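Porkance tenants told to cook on two burners

Residents of the Masia apartments in Porkance have been asked to use no more than two burners at a time between 5 and 8 p.m., after a string of evening power cuts that the landlord, Arruda, blames on dinner.

The notice went up on 14th August, taped to the inside of the elevator, which was out of service. It says the wiring in the 76-unit building was put in when people ate more sandwiches. It does not use those words, but it does mention "changes in tenant cooking habits" and suggests salads.

The lights have gone out 14 times since April, most often just as the rice was nearly done. The longest cut lasted almost 6 hours and took with it a good deal of frozen fish, which Arruda has offered to discuss.

Dratex, the contractor hired to replace the main panel, was supposed to start in spring. It now says the panel has arrived but the door to the electrical room is narrower than the panel. A wider door is on order.

Tenants have been working out their own arrangements in the meantime. A sign-up sheet for oven use appeared in the laundry room last week and was full by evening, with one household claiming every slot marked "lasagna." The third floor has switched to eating at 4:30, and reports that it is sleeping badly.

Arruda says the burner limit is voluntary and will be enforced. It has not explained how, though tenants are asked to keep receipts for any takeout.

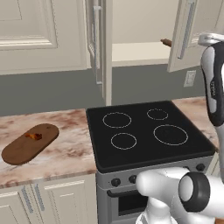
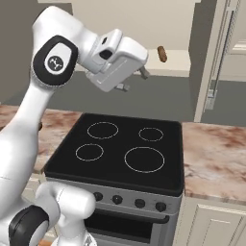
Electric stove with a black cooktop, in computer-rendered views.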